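Tirnent opens applications for small business lease program in Latness

LATNESS - Tirnent, the non-profit property group that manages commercial space in the Latness area, is taking applications for a lease program aimed at small firms and sole traders who need a workspace but can't commit to a standard commercial lease.

The program covers 177 units at two sites. The larger site is the former Flarko cannery on the east side of the harbour. The smaller one is the Garba building, beside the bus loop. Both have been upgraded over the past two winters, with new wiring, new loading doors and separate metering for each unit.

Leases will run for a minimum of five months. Most commercial landlords in the area ask for a term of several years, plus a personal guarantee. Tirnent will ask for first and last month's rent and proof of insurance. A tenant who wants to leave at the end of the first term can do so with 14 days' written notice.

"We kept hearing from people who had orders on the books and were filling them from a garage or a spare room," said a spokesperson for Tirnent. "They could pay rent. They couldn't sign for years of it when they didn't know what next spring would look like."

Units range in size from a single enclosed bay to a full floor section with its own loading door. Rent is charged by floor area and includes water, snow clearing, garbage and recycling pickup, and use of the shared meeting room. Electricity is billed at cost, with no markup. Tenants at the Flarko site also get use of the freight elevator between 6 a.m. and 10 p.m.

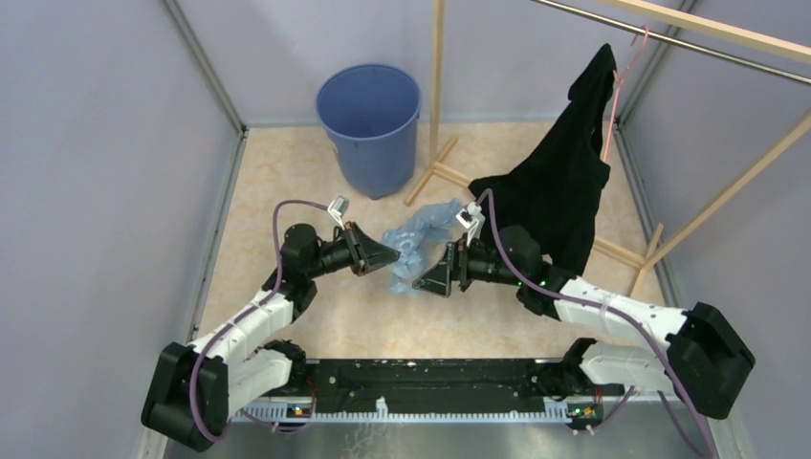

Photo courtesy of Tirnent

The program is open to businesses of any kind permitted under the local zoning bylaw. That includes light manufacturing, repair and assembly, food preparation, printing, design, research, storage and mail order. Retail sales from a unit are allowed at the Garba building only, where there is street access and customer parking. Auto body work and other uses that need a spray permit are not allowed at either site.

Tenants may paint walls, put up partitions and bring in their own equipment. Changes to plumbing, wiring or ventilation need written approval, and Tirnent aims to answer those requests before the tenant's move-in date. Anything bolted to the floor has to be removed at the end of the lease and the holes filled.

The Flarko building was a working cannery for most of its life and then a furniture warehouse. It has stood mostly vacant since the warehouse moved inland. Tirnent bought it with the help of a regional development loan and began work on the roof first, followed by the windows on the harbour side. Much of the original brick has been kept. The old boiler house at the north end is not part of the program and will stay fenced off until its future is settled.

Parking was the concern raised most often at the public meetings held before the upgrades began, particularly by people living on the streets behind the Flarko site. In response, Tirnent has moved the delivery entrance to the harbour road and will issue parking permits to tenants by unit. Visitors will be asked to use the gravel lot across from the main gate. Bicycle storage is available indoors at both sites at no charge.

"Our neighbours have put up with a fair bit of construction noise, and we appreciate their patience," the spokesperson said. "The heavy work is finished. What's left is mostly paving and signs."

Applications will be reviewed in the order they are received. Applicants are asked to provide a short description of the business, the floor area they need, any special power or ventilation requirements, and a preferred start date. A full business plan is not required. Businesses already operating in the Latness area will be given priority for the first round, and any units left over will then be offered to applicants from elsewhere.

The first tenants are expected to move in during May. Tirnent will hold an open house at each site before then so that applicants can see the units and ask questions about access, hours and loading. Those who have applied will be sent the times by email. Both buildings have step-free entrances and accessible washrooms on the ground floor. Anyone who needs other arrangements in order to attend is asked to mention it on the application form.

Application forms are available on the Tirnent website or on paper from the front desk of the Garba building, which is open from 9 a.m. to 4 p.m. on weekdays. Completed paper forms can be left at the desk or in the drop box beside the door after hours.

About Tirnent

Tirnent is a non-profit property group based in Latness. It buys, repairs and manages commercial buildings and rents them to small businesses and community organizations. Rental income is put back into building maintenance and loan repayment.

Media contact

Tirnent Communications Office
Garba building, ground floor, Latness

- 30 -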